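**Tidlow slatted shelf, open sides**
Made by Uten. Last updated 10 March 2023.

The Tidlow is a wooden shelf unit with a solid back and slatted sides. It was first made for bathrooms and hallways, where a closed cabinet takes up too much room and a wire rack lets small bottles tip over. Most of the people who order it now put it in a bedroom or beside a desk, and the current version has a slightly deeper shelf floor to suit books.

Each compartment has a top panel, a back panel and a floor. The sides are vertical bars set into the top and the floor with glued joints. There are no screws on the outside faces. The bars are rounded over on the long edges so that a towel or a paper cover doesn't snag when you pull it out.

**What fits**

The compartment is sized for everyday things kept together. Pump bottles can stand upright with the nozzle on. Paperbacks and most textbooks can stand or lean at one end. A folded hand towel lies flat in a back corner, and there is still floor space at the front for a soap dish or a cup.

The slats will hold a leaning book, but they are not a bookend for a full row of heavy volumes. If you plan to fill a compartment with books from side to side, stand them straight and start from one side. Large art books should go flat on the bottom compartment.
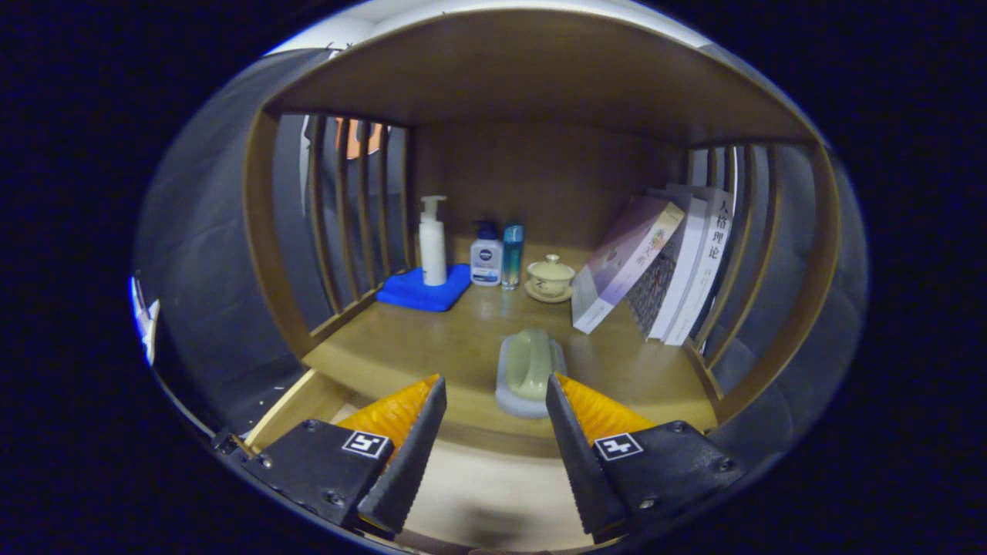

Can I keep soap and lotion in the same compartment as books?

Keep the soap on a dish with a raised base and put the books at the other end of the shelf. Let the bar drain before you put it back, and wipe up drips the same day. Paper picks up moisture from a damp towel faster than from a bottle, so hang towels to dry first and fold them onto the shelf afterward.

**Sizes**

The Tidlow comes in two widths. The narrow unit has 2 compartments and the wide unit has 3. Compartments in both units are the same size, so inserts and liners are interchangeable. Overall height for the wide unit is 64 inches with the feet fitted. The feet can be left off if the unit is going on a low bench or inside an alcove.

The top compartment of the wide unit is above eye level for many people. Glass and ceramic pieces are better lower down.

**Finish**

The wood is finished with two coats of clear satin lacquer on all faces, including the back and the underside of each shelf. Color varies from one unit to the next, and the back panel is usually darker than the top and the floor. We don't stain the parts to match. If you are ordering a second unit to stand next to one you already have, send us a photo of the first and we will pick the closest panels in stock.

Diane Perron, who drew the original Tidlow, wanted the slats spaced so that a finger could get between them with a cloth. That spacing has stayed the same through every version. Smaller items such as lip balm or hair ties can slip through, and should go in a cup or a tray.

**Care**

- Wipe with a damp cloth and dry right away.
- Use mild dish soap on lotion or oil marks.
- No bleach, no abrasive pads, no furniture polish with silicone.
- Lift bottles to clean under them. Rings left by pump bottles usually come off with warm water if they are less than a day old.
- Re-coat the shelf floor with clear satin lacquer if water stops beading. Sand lightly first, with the grain.

**Assembly and wall fixing**

Units arrive with the compartments already built. You join them with the dowels and bolts in the bag taped to the underside of the top panel. One person can put together the narrow unit. The wide unit needs two.

Both units must be fixed to the wall with the supplied bracket. The screws in the bag are for wood studs. Masonry plugs are not included. Do not let children climb the slats.

**Accessories**

The Adon liner is a cut-to-fit cork sheet for the shelf floor. It's useful in a bathroom and stops cups and saucers from sliding. The Zerouali tray is a shallow ceramic tray with a glazed rim, sized to take three or four bottles. Both are sold separately and both fit older Tidlow units, except those sold before the floor was made deeper, which need the liner trimmed at the front.

**Ordering and returns**

Units are built to order and ship flat on a pallet. Returns are accepted within 30 days if the unit has not been fixed to a wall. Replacement slats are available singly. For those, and for questions about matching panels, write to Grigoris Giannakopoulos in the parts office and include the order number from the label on the back panel. The workshop closes for one week in May and parts orders placed then go out the week after.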